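Chopsticks, sorted

The chopstick drawer has been on the list since March and I have finally dealt with it. What follows is mostly for my own reference, but Flora Urquhart asked how I was matching the pairs, so the method is written out in full.

The background is simple. We eat noodles or rice three or four nights a week. Chopsticks come into the house as gifts, in sets, and with takeaways from the place in Clelldale, and they leave it one at a time. A stick goes down the back of the cooker or is used to stake a tomato plant. Its partner stays in the drawer and gets picked up at random with something it doesn't match.

A mismatched pair is usable but irritating. If one stick is longer than the other by more than a few millimetres, the tips don't meet unless you shift your grip on one of them, and then the thick ends sit unevenly in the hand. Differences in weight matter less than I expected. Differences in finish matter more, as a smooth tip against a rough one lets noodles slide off one side.

The procedure was as follows.

Everything came out of the drawer and was washed in warm water with ordinary washing-up liquid, then dried straight away with a tea towel. I don't leave wooden ones to soak, and I don't put them in the dishwasher. I did that with a set from Flistier two years ago and the varnish lifted within 40 washes. I know the number because I was keeping a tally on the side of the fridge at the time, for a different reason.

They were then laid out on the table with the thick ends towards me and the narrow ends away. Laying them side by side is far quicker than comparing them in the hand. Colour is the first sort, since it takes no effort. Dark ones look alike from a step back, so they need a second pass for thickness and for the shape of the end. 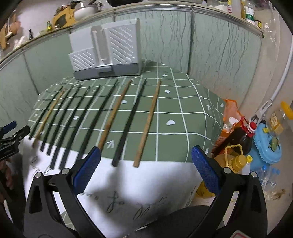
Length is the third check. Stand the two sticks upright on a flat surface, tips down, and look across the tops. I used the worktop and a steel rule. Anything within two millimetres I count as a pair. Innes Morrison, who is stricter than I am, says one millimetre, but he buys new ones every year.

The fourth check is straightness. Roll each stick slowly along the worktop with a flat hand. A round one that is true rolls evenly. One that is bent ticks as it goes. Square-ended sticks won't roll properly at that end, so for those I sight down the length instead, as you would with a plank. A slight bow is acceptable if both sticks have it and you can turn them to face the same way.

Last, run a fingertip over the narrow end. If it catches, the surface has gone. Bare wood can be rubbed down with fine paper and given a wipe of food-safe oil. Lacquered ones with chipped tips I throw out, as I have never managed a repair that lasted.

Storage was the actual fault, of course. The drawer is wide and shallow and the chopsticks worked their way under the cutlery tray every time it was opened. They now go upright in a box, tips up, and the pairs are held with a loop of cotton thread. I tried rubber bands first – they perish and leave a mark on the lacquer. Annag Crichton uses the small paper sleeves from restaurants, but those go soft in a damp kitchen and ours is damp from October onwards.

Odd sticks are kept in a jam jar by the cooker. They are good for testing oil temperature, stirring rice and getting the last of the chutney out. I have set a limit of one jar.

Next is the drawer below, with the skewers, two broken whisks and the thermometer from Imrie that reads four degrees high.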